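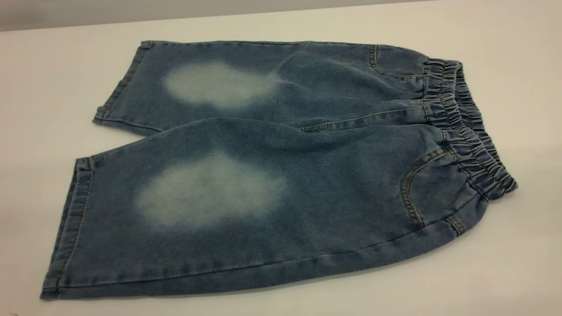
4.2 Folding denim shorts and short pants

This section covers folding children's denim shorts and short pants with an elasticated waistband for storage in the Stollholm drawer insert. Use it for garments up to 655 mm long from waistband to hem. Longer garments are folded as described in section 4.3. Start with the garment flat on a smooth, clear surface, waistband to one side and both leg openings to the other, as with the light-blue pair at the head of this section. Faded patches and topstitched hems do not affect the fold, but the orange-gold stitching along each hem is a useful line to work from when the edges are matched in step 5.

Before you start

The insert must be assembled and locked in the drawer (section 3). Set the dividers to the 200 mm position. Each compartment then measures 200 x 200 mm.

Caution: Fold only garments that are completely dry. Damp denim stored upright in a closed drawer can mark the divider fabric and may develop an odor.

Caution: Remove belts, pins and loose objects. Hard objects can bend the Mostik divider clips.

Procedure

1. Empty all pockets. Push the pocket linings back inside and flatten them with your hand.

2. Lay the garment down with the front facing up. Pull the waistband to its relaxed width. Do not stretch it.

3. Smooth the fabric from the waistband toward the hems. Work on one leg at a time. Small creases are acceptable. A crease that runs across the full width of a leg must be removed or it will be pressed into the fold.

4. Lift the outer edge of one leg and fold it over the other leg along the center line. The front pockets should now face outward.

5. Match the two hems. If one hem sits farther out than the other, adjust at the waistband end – pulling on the hem will twist the leg.

6. The crotch seam will project as a small triangle on one side. Fold the triangle inward so that the long edge is straight.

7. Fold the hems toward the waistband. Stop 10 mm short of the waistband edge. The elastic is thicker than the hem, and the gap keeps the package level.

8. Fold in half again. For lengths over 400 mm, fold in thirds.

9. Stand the package on its folded edge. It should stay upright without support. If it falls open, repeat from step 7 and press each fold firmly.

10. Place the package in the compartment with the folded edge up and the waistband down.

Note: Turned-up hems hold more thickness than plain hems. If the package will not fit the compartment, unroll the hems before step 4.

Note: The label supplied with the Pesora label set goes on the front divider, centered. Do not attach labels to the garment.

Filling the compartment

Fill from the back of the drawer to the front. Leave enough space to slide a flat hand between the last package and the front divider. An overfilled compartment pushes the dividers out of position, and the clips may release when the drawer is closed.

If a compartment is only partly filled, insert the Diệp spacer behind the last package. The spacer is reversible: wide side down for denim, narrow side down for knitwear.

Removing a garment

Pull the package straight up by the folded edge. Do not pull by the waistband. Close the gap by moving the remaining packages toward the back.

Section revised 2/2/18. Divider positions for earlier inserts are listed in Appendix B.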